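White rings on glossy white table top, how to get out?

Asked 13/04/2020 in Furniture & Surfaces

Bought a used Gasov table in February, white top, kind of glossy. Now there's dull rings where mugs sat. Tried dish soap, tried a magic sponge, sponge made one spot worse I think. Don't want to spend 300 on a new top. Anyone?

3 answers

Answer 1 - accepted
Stop with the sponge!! It's sandpaper basically. You've dulled the gloss, the ring itself is probaly just heat haze.

What I'd do, in order:

1. Wipe down with warm water and a drop of vinegar. Dry it right away.

2. Plastic polish on a soft cloth, I use Minja. Small circles, light pressure, under bright light so you can see the shine coming back. Keep stuff on a base or coaster after.
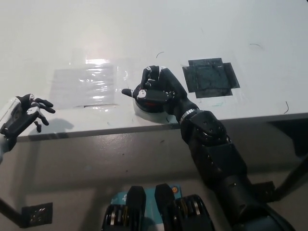
3. Still dull? Wet sand with 1,000 grit then 2,000, then polish again. Test underneath first. Only if its solid or thick lacquer - if it's a thin foil you'll go right thru.

Answer 2
toothpaste. works every time

Answer 3
Toothpaste is abrasive too, careful. Had the same thing on a Drarska desk, polish got most of it, not all. Cernovent sells replacement tops for 149 if you give up, check the leg holes line up tho. Mine didnt.

Comment from asker: did 1 and 2, way better. Leaving the sponge spot alone for now, thx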